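Notebook, Treltalel student project, gripper group
8/15/23

Continued with the two hand grippers at the round table. The goal for this week is 300 good recordings of the bottle task, and we have 16 so far, so we must become quicker. In July we lost many recordings because the fingers closed too early, and I do not want to repeat this.

Changed today: new tip pads, and a lower closing force on the left unit. The right unit keeps the old setting (1880 in the config file) until we compare both. Please do not edit this value before I write the result in this book.
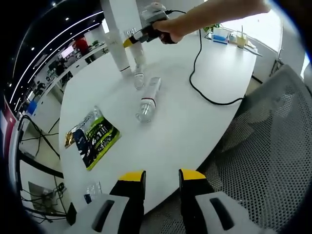
The order of one recording stays the same as before. Start the log, wait for the tone, stand the lying bottle up, release, go back to the start position. The snack packet is the harder object, it is flat and the fingers slide over it. I tried to take it at the long edge first – this is better than the corner, but I need up to 8 attempts.

The cable is still too long for my taste. It pulls on the wrist when one turns the hand. Dulley has a shorter one in the catalogue, I will ask if the club budget allows it.

To do: copy the logs to the Prorkley drive, write the naming rule on the first page, check the time offset between both units again.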